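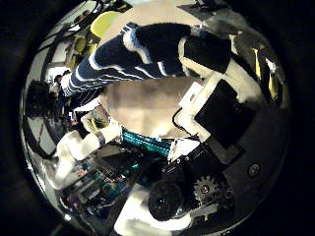
Setting House Rules for Hands-On Gripper Work

Posted 3 November 2025 in Workshop Practice

I love working on grippers. You get gears, motors, sensors, wiring and a bit of dressmaking all in one lump at the end of an arm, and every time you open one up you learn something. What I didn't love, for our first year at Skenow, was the way we all worked on them. Everybody had their own idea of what "powered down" meant. Cables got routed however the last person felt like routing them. We had rules for the arm, taken from the maker's manual and from our risk assessment, and almost none for the hand on the end of it.

So in July we sat down and wrote a proper rule sheet for hand-level work. It fits on 2 sides of paper and it has changed how the room feels. I'll take you through how to make one for your own shop, with our wording where it might save you some time.

One thing before we start: a house sheet sits underneath your legal duties, the maker's instructions and whatever safety standard applies to your cell. It never replaces them. If the sheet and the manual disagree, follow the manual and fix the sheet.

What you need

A printed copy of the maker's manual for the arm and another for the gripper
Your current risk assessment
Somewhere to keep records (we use Tillumance, a paper binder is fine)
A roll of labels and a marker that survives alcohol wipes
An afternoon with everyone who touches the hand, including the people who only ever "just adjust one thing"

Step 1: Name the states

Start with words. Most of our arguments were about words. We settled on three states for the hand, and they're painted on a card that hangs on the stand.

RUN means the hand may move at any moment. Nobody reaches in.

SERVICE means the arm is locked out and the hand is powered at reduced speed, under one person's control. We cap finger speed at 10 percent of the maximum in this state.

DEAD means power is off at the isolator, the isolator is locked, the key is in somebody's pocket, and that somebody has tried to make the hand move and it didn't.

Please don't skip the trying part. A switch in the off position tells you where the switch is. Pressing the close command and seeing nothing happen tells you a lot more, and it takes a few seconds. Do it with your own hands clear.

If your hand has springs, a brake, or compressed air anywhere in it, add a line about stored energy. Ours has a spring return on one finger and it will close with the power off if you take the wrong screw out. Guess how I know!

Step 2: Draw the keep-out line

Pick a distance around the hand where the RUN rules bite, and mark it on the floor or bench so it can be seen by someone walking past with a coffee. The number has to come from your own risk assessment: how fast the arm moves, how far it can reach, how quickly it stops, how fast a person can get to it. Don't borrow somebody else's number, and please don't borrow ours.

Inside the line we also keep a smaller zone for loose items. No tools, tape rolls or lanyards within 300 mm of the hand when the state card says RUN. That figure has nothing to do with protecting people. It keeps the fingers from picking up a hex key and feeding it to themselves.

Think about the people who aren't working on the robot, too. A lab is a shared room. Folks stand and chat, chairs drift, somebody backs up to let a cart through. Walk your line at the busiest time you have and see who ends up on the wrong side of it.

Step 3: List every place the hand can bite

My favorite step! Put the hand in DEAD, get a flashlight, and go over it slowly with two people, one looking and one writing. You're hunting for:

Open gear teeth
Threaded shafts and the nuts that travel on them
Gaps that close when the fingers move
Edges where a cover has been left off
Anything that could grab hair, a sleeve, a glove or a cable

Give each one a short name and a label. We call ours G1, G2 and so on for gears, and P for pinch gaps. Then decide, for each, whether it gets a cover, a rule, or both. A cover is nearly always better. If a cover blocks something you need to see every day, try a clear one before you give up on the idea.
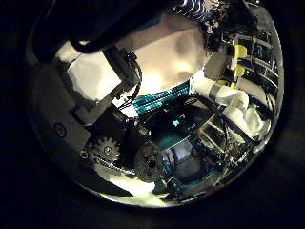
Gear trains deserve a line of their own on the sheet. A small gear looks harmless, and a geared-down motor turning it slowly can push very hard. Ours reads: "Open gears are treated as moving in RUN and SERVICE. No cleaning, greasing or poking with anything, including a swab, unless the hand is DEAD." We did lose the argument about swabs for a while. Then a swab went through the gears on the old Trarnen hand, the fluff got into the bearing, and the argument was over.

Step 4: Make cable rules you can check by eye

Wiring is where a good hand goes bad, and it's so fixable. The trick is to write rules that a person can check by looking, in under a minute, without a meter.

Here are the ones we use:

Every cable crossing a moving joint has a loop of slack, and the loop stays clear of gears and shafts through the full travel.
Flat cables bend across their width only. No folds, no twists.
Every cable is held on both sides of a joint. A tie on one side doesn't count.
Ties are snug enough to hold and loose enough to slide a fingernail under.
No bare board or connector is left where a finger, tool or other cable can rub on it.
Temporary wiring wears a labeled flag with a date. When the date passes, the wiring comes off or gets done properly.

Check the loops at both ends of travel. A loop that looks lovely with the fingers open can be lying across a gear with them closed. Move the fingers in SERVICE while watching from outside the keep-out line, stop, go to DEAD, then look closely. Yes, it's a little slow. I've come to enjoy it — you get a feel for how the cable wants to move.

Step 5: Treat soft parts as machine parts

Padding, sleeves and fabric covers are great. They protect sensors, they soften edges, and they keep dust out of places you'd rather not clean. They also wander. A sleeve creeps a little each time the joint bends, and one day the cuff is sitting where it can get pulled in.

So soft parts go on the parts list with everything else, each with a fixed position, a way of being held there, and a check. We sew a contrasting stitch at the edge of each sleeve and put a matching mark on the part underneath. If the two don't line up, the sleeve has moved and it gets reset before anything runs. Cheap, quick, very satisfying.

Write down what your covers don't do as well. A padded finger can still pinch. Unless padding has been properly assessed as a safety measure, don't let anyone talk about it as one.

While you're at it, deal with what people wear. No gloves near gears that can move. Sleeves rolled or tight at the wrist, hair tied back, badges off the neck.

Step 6: Write the return-to-run check

Coming back up is the part people rush. You've fixed the thing, it's exciting, you want to see it go! Put the check on its own card so it can't be skimmed.

Ours:

All tools back on the tray, tray outside the line.
Covers on, every screw in. A spare screw left over means stop.
Loops and sleeves checked.
Everybody in the area told out loud, and an answer heard.
Lock off, state card to SERVICE.
Full open and full close at reduced speed, stop button in hand.
Listen. New noises go back to DEAD.
State card to RUN, entry made in the log.

After a repair to the gears, shafts or wiring we also run 200 open-and-close cycles with nothing in the grip before the hand goes back to normal work, and then repeat the loop and sleeve check. It catches things. The first time we ran it, a tie we'd all admired had let go by the end.

Step 7: Log it so a stranger could follow

Keep entries short or they won't get made. We record the date, the hand, what was touched, which state the work was done in, and anything left temporary. Wyss, our smallest hand, has the tidiest log in the building, mostly on account of breaking so often.

Use the labels from Step 3 in the log. "Cleaned G2, P1 cover refitted" is far more use six months later than "cleaned gears, put cover back."

Step 8: Test the sheet on someone new

Hand the sheet to a person who has never worked on the hand and ask them to take it from RUN to DEAD and back with you beside them. Don't explain anything. Each time they stop and look at you, that's a line to rewrite. Ours needed four rounds, and the biggest fix was swapping "isolate the end effector" for "turn the red switch to off and lock it."

Common snags

The sheet is growing. Ours got up to five pages before we cut it back. Anything that belongs to the arm, the cell or the building went into its own document.

People skip the card. Move it. We had ours on the wall behind the arm, which meant walking around the whole stand to flip it. On a hook beside the isolator it gets used every time.

Two people think they're in charge. In SERVICE, whoever holds the stop button is in charge. Handing over the button is handing over the job, and you say so when you do it.

The rule can't be followed for one particular task. Write that task its own procedure and get it assessed. Don't put "unless necessary" on the main sheet, everyone thinks their job is necessary.

Review the sheet whenever the hand changes, and after any near miss, however small. We're due another go at ours once the new finger covers come in, and I want to add something about camera mounts.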